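Home | Tips | Laundry | Bench | Contact
4 min read

Folding demos with hand grippers — tips from the bed station

Quick notes for anyone starting on the folding set. Wrote these up after February when we threw out way too many takes. Shirts, shorts, pillowcases, same rules for all of it.

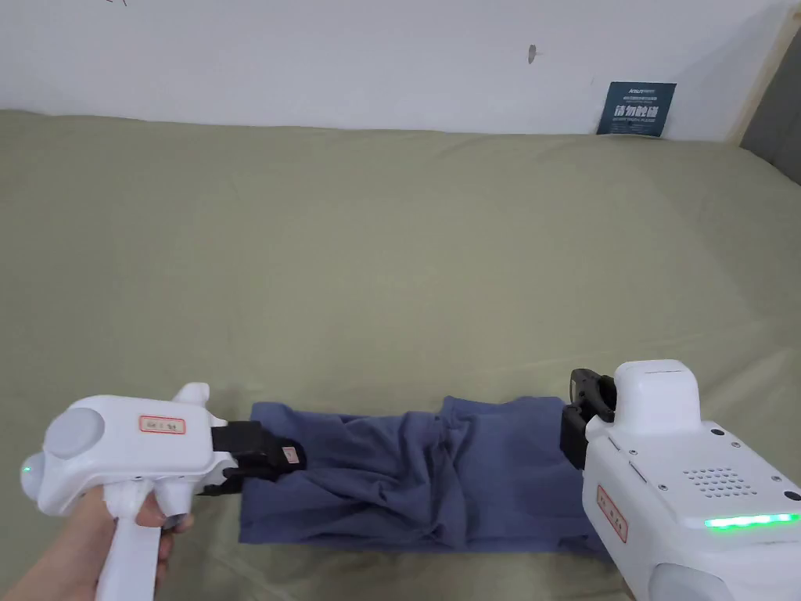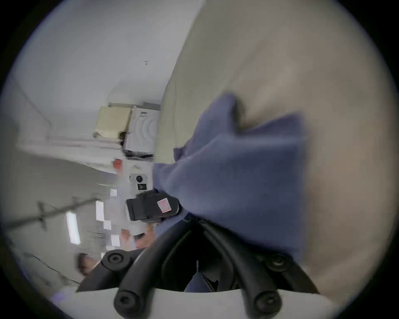
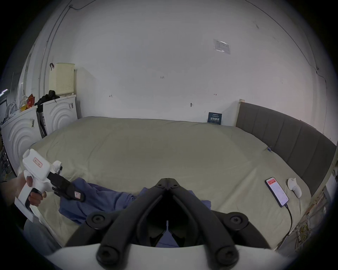 Blue garment, two grippers, on the bed.

Before you start

Sheet first. Pull it tight, tuck the back edge, smooth it with your forearm. A few wrinkles are OK, the model has to live with wrinkles anyway. Big ridges no — the jaws catch them and you lift the sheet along with the hem.

Plain sheet, one color. Swap it every session if you have a spare. We did a whole week on one sheet at Warner and the policy got fussy about every other color after that. Redid it. Painful.

Charge both grippers the night before. Both. Not one and a half.

Wipe the lenses. Dry cloth, no spray. Lint from fleece is the worst, and a smudge you can't feel with your thumb will still show in every clip.

Picking up

Jaws open before you get to the cloth. Come in low, close slow, then lift. If you pinch and get two layers when you wanted one, let go and try again in the same take. That's a good take! The recovery is worth having. Don't stop recording just becuase it got ugly.

Grab at the corner or a finger-width in from it. Middle grabs bunch everything up and then you spend half the clip undoing it.

Thick seams need a harder squeeze. T-shirt hems don't.

Stretching and folding

Both ends held, hands level, pull until the sag goes out and quit there. Don't snap it. You can snap a shirt flat with your own hands at home and it's great, but the arms can't do that so there's no use teaching it.

Fold away from you or toward you, either one. Mix it up between takes. Left hand over right sometimes, right over left sometimes. If your takes all look alike you are making the same example again and again.

Keep elbows in. Lean over the work too far and your head gets between the overhead camera and the cloth.

Speed — a bit slower than you'd fold at home. Not slow motion. People overdo this, then the arm learns to dawdle.

Let go clean. Open the jaws all the way, back straight out, then up. Half open jaws drag the top layer and there goes the fold.

Between takes

Mess it up properly. Toss it, drop it from shoulder height, turn it inside out now and then. A neat little crumple in the same spot every time is no good.

Keep a tally on paper. The Mido app counts but it also counts the junk ones, so the two numbers never match. Go by paper.

Mark bad takes right away. You won't remember which one after lunch.

Rest your hands. 40 takes, then get up and do something else. The trigger finger goes first, then the thumb. Swap with a partner if there is one.

What to toss, what to keep

Toss: tracking lost, garment slid off the bed, somebody else's hand in there helping.
Keep: missed grabs, crooked folds you fixed, one sleeve that took three tries.
Ask: anything where the gripper got put down in the middle.

Our keep rate is 95 percent now on plain shirts, worse on anything with a hood. Hoods are their own page, comming soon.

How many do you need

Depends. The Ellov set was 2,000 folds for shirts alone and it was still shaky on long sleeves. For a first try do 2 garment types and get lots of variety in those before you add more. Different sizes, different fabrics, washed-out ones and stiff new ones.

Old clothes are best btw. Thrift store bag, wash it all once, done. Skip sequins, skip anything with a drawstring til you've got the hang of it.

Storage

Copy the clips off the same day. Name folders by garment and then session number, no spaces. Arumugam sheet has the naming list, use that one and not the old one.

Grippers go back jaws closed, lenses up, on the shelf. Pick the threads out of the joints with tweezers first.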